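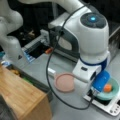
# Thirty Springs on the Ralotus: a talk with Viorica Iordache

I got to the bait shop in Cleltberg at a quarter past six on a Tuesday, which I thought was early, and Viorica Iordache had already sold out of nightcrawlers. She waved me around the counter, kicked a cooler over for me to sit on and kept right on tying leaders while I dug for my notebook.

If you fish walleye anywhere on the Ralotus you've probably bought something from her. She pours her own jigs, ties her own floats and guides from ice-out until the bugs get bad. I've been after her for an interview for two seasons (she kept telling me to call back when the fish quit biting, and they never quite did!).

I asked how she got started, and she laughed at me.

"I got started by being cold," she said. "My aunt Safta Anghel had a boat with a hole in it, and somebody had to bail. I was the smallest. You sit down there with a coffee can long enough, eventually they hand you a rod just so you'll quit complaining."

Her aunt fished a hand-carved cork with a goose quill stuck through it, and Viorica still has one in the drawer under the register. She let me hold it. It weighs next to nothing and somebody has chewed on it.

We talked a long time about floats, more than I planned, but I'm a float guy so I wasn't going to stop her. Her big complaint is that people run them too large in cold water.

"A walleye in April doesn't hit," she said. "She breathes on it. If your float needs a good yank before it goes under, you missed her, and you don't even know you missed her. I want that thing sitting so low I'm half blind looking for it."

So how low? She shots hers until only the painted tip shows, then adds one more tiny split shot and takes it off again if it sinks. She does it in a pickle bucket at home, never in the boat. Her fingers are warm at home, she says, and there's a radio.

I told her I do mine in the boat. She gave me a look.

## Where she starts

Everybody who fishes the Ralotus has an opinion on the Jenilach side, the stretch below the old mill with all the wood in it. I've never done any good there and I said so.

"You fish it too deep," Viorica said, before I'd even told her how deep. "Everyone does. They see it drop off to 13 feet and they think, well, that's the spot. Those fish slide up in the evening. I'm in 5 feet of water with my motor up, and I'm watching boats sit out over nothing."

She wants a little stain in the water and wind blowing into the bank. If it's flat and clear she'll move up toward the mouth of the creek and throw a plain jig and minnow, and if that doesn't go she'll head in and pour lead. She isn't one to grind it out all day. "I've got a chair at home," she told me.

Around seven Ionuț Dobre came in for line and stayed for most of an hour. He guides the lower end, and the two of them have been arguing over braid for as long as I've known either one. He spools everything with it. She won't have it under a float.

"It floats, it catches the wind, and it ties itself in a knot when you look at it," she said.

"It ties itself in a knot when *she* looks at it," Ionuț said, and bought two spools.

For what it's worth, I've gone back and forth myself. I run mono for floats and braid for everything else, so neither one of them is happy with me.

## The Costache jig

The jig she's known for is the Costache, and I've wanted to hear that story for years. It's a short, fat, flat-sided head with the eye set a hair forward, and it came from a bad mold.

"The two halves didn't line up," she said. "I had a whole coffee can of them and I was going to melt them back down. Then I was short on a trip and grabbed a handful. It falls crooked. It kind of slips off to one side and then stops, and they eat it when it stops."

Last winter she poured 3000 of them. I asked who bought them all and she pointed at the door and then, a second later, at me. Fair enough. I've got plenty in the garage.

Her favorite color is a dull yellow she mixes herself, and she wasn't telling me what's in it. Ecaterina Pascu, who helps behind the counter on weekends, has tried to match it with nail polish. "Close," said Viorica. "Not close enough for the fish. Very nice on her, though."

I asked what she'd tell somebody buying their first setup, and she got pretty fired up. She can't stand seeing a new person walk out of a store somewhere with 200 dollars of gear and no idea how to tie it on.

"Get a light rod, any light rod. Get a pack of small hooks, a few floats, some shot. Learn one knot and tie it in the dark. Then come in and ask me where to go, and I'll tell you! I'm not mean about it. It's a big river."

She does draw the line at her evening bank. I tried three different ways to get it out of her and all I got was that there's a tree.

Before I left she went through my box, uninvited, and took out half my floats. "Summer," she said, dropping one on the counter. "Summer. Summer. What is this? This is for pike." She handed me a couple of hers, thin little things with orange tips, and charged me for them too.

I was on the water by nine with the wind in my face. I fished shallow like she said, and I had two walleyes before lunch and lost a better one right at the net. The jig was yellow.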